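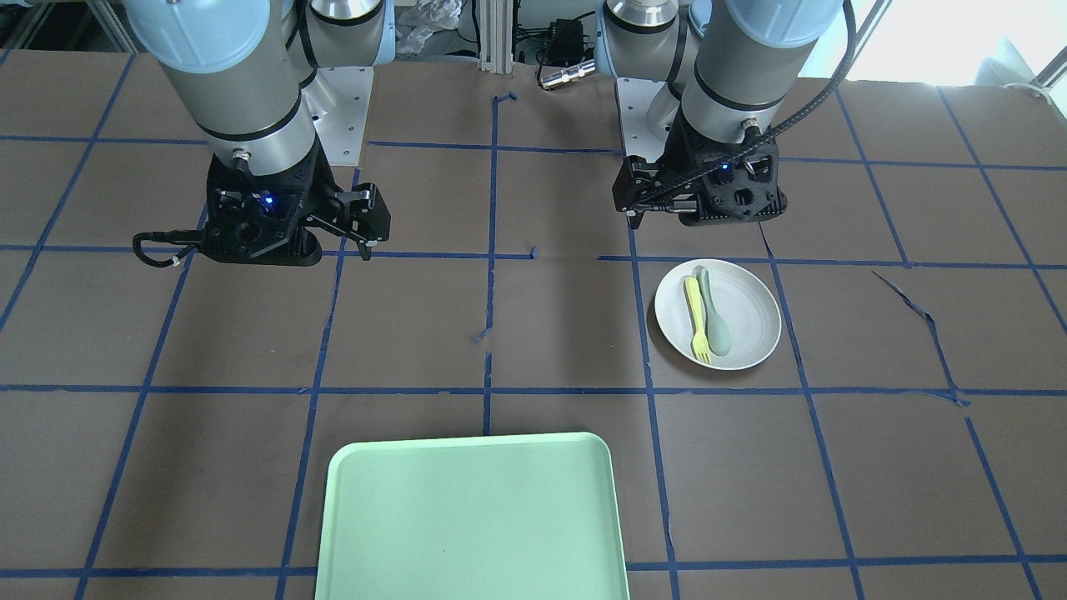
Cyprian Pietrzak wrote in the comments under the old version of this page that his club had bought the arms first and then spent most of a term arguing about what to do with them. Several clubs have told us the same. The Bimunon Table Kit is meant for groups that already have two arms and want a task to work on.

Bimunon Table Kit, club edition
Sold by: Jetby
In stock, ships flat

The kit covers one task, table setting, with two arms working over a shared surface. Students write a program that picks up plastic tableware and puts it where the task card says it goes. The early cards use one arm and one item. The later ones need both arms, and the students have to decide which arm moves first and where the other one waits.

What you get
Brown paper for the table top
Blue tape for marking the grid
Plastic tray, light green
Round white plate
Round white bowl
Fork, yellow
Spoon, pale green
Task cards and a score sheet
Teacher notes, printed

What you need to have already
Two arms with grippers, mounted on the same side of the table
A computer for each student team
Your own safety rules and someone in charge of the stop button

Setting up
Cover the table first and tape the paper seams from underneath. Lay the long lines of the grid before the short ones, and press the tape down again where lines cross. The cells don't need to be exact. Teams teach their own positions at the start of a session, so a cell that is slightly off is off for everyone. Allow 70 minutes the first time. Replacement tape and paper are sold separately, and most clubs change the paper once a term.

Utensils
The fork and spoon are the hard part of the kit. They are thin and they lie close to the surface, so the fingers have to come down low and square. We suggest that new teams start with the bowl and leave the utensils for later. Any light plastic set can be used for practice, but for a scored run please use the ones supplied.
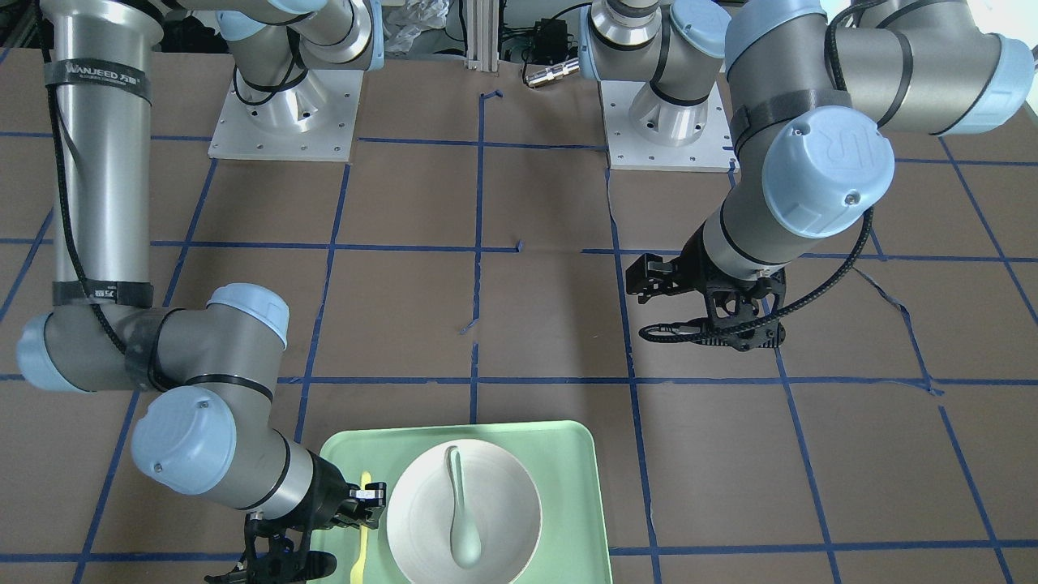

Would a spoon left inside the bowl count as placed, one reader asked, if the bowl was already on the tray? Yes, on cards that ask for the spoon in the bowl. On all other cards it has to be next to the bowl and fully inside the rim of the tray.

Scoring
A full run is worth 500 points. Each item is scored on where it ends up. A dropped item may be put back by hand 2 times in a run, with a penalty each time. If the two arms touch, the run stops and the points so far are kept. Judges should read the card aloud before the start.

The Stępień Cup
Clubs using the kit can enter the Stępień Cup, held in October in Stuvutitz. Teams have up to 3 students. Entries close on Sunday, August 2, 2026, and the form has to be signed by a teacher or club leader. The cup uses the club edition cards with no changes, so there is nothing extra to buy. Teams bring their programs and run them on the arms at the venue, with time set aside beforehand for teaching positions.

Spare parts
Tape, paper, fork and spoon pair, bowl, plate, tray, score sheets. Order through the Jetby school desk and put the kit edition on the order.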